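Mikavier CT-21 Component Tray

Bench fixture for desktop processor removal and refitting
Manufacturer: Mikavier
Distributed by: Etwood Technical Supply

Overview

The CT-21 is a 3D-printed parts tray for workshops that service, strip or refurbish desktop computers. It stands on the bench next to the chassis and keeps a bare processor in a recessed pocket while the board is being worked on. The raised blocks and slots are part of the tray body. A vertical post at one end is used to pick up and move the tray.

The tray is supplied in gray only. It has no moving parts and needs no assembly.

Typical setup

Lay the tower on its side, remove the side panel and place the tray alongside the chassis within easy reach of the socket. The processor sits in its pocket with the heat spreader facing up. Slotted aluminum table tops are suitable, provided the tray base spans the slots.
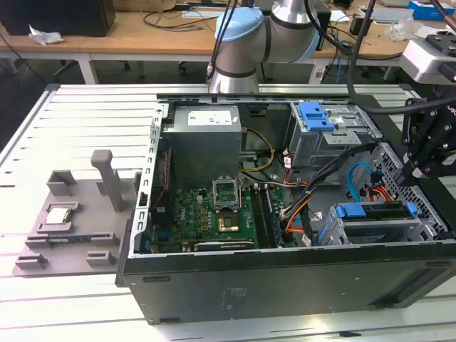
Specifications

Part number: CT-21
Length: 420 mm
Base thickness: 6 mm
Color: gray
Finish: as printed, unpainted
Rated handling cycles: up to 2000
Surface: flat, rigid bench or table

Use

Disconnect the computer from power before opening the case. Release the socket lever and raise the retention bracket fully before lifting the processor. Hold the processor by its edges and lower it straight into the pocket. Do not slide it across the raised blocks. Keep the contact area of the socket clear of fingers, tools and loose cables.

The tray is not an antistatic product. Wear a grounded wrist strap and use a grounded work surface.

Care

Wipe with a dry, lint-free cloth. Remove thermal paste with isopropyl alcohol before it hardens. Do not use acetone. Replace the tray if the pocket edges are chipped or the post is loose.

Related items

CT-21P replacement post
Drunwood bench mat, gray
Ó Dubhghaill wrist strap with coiled cord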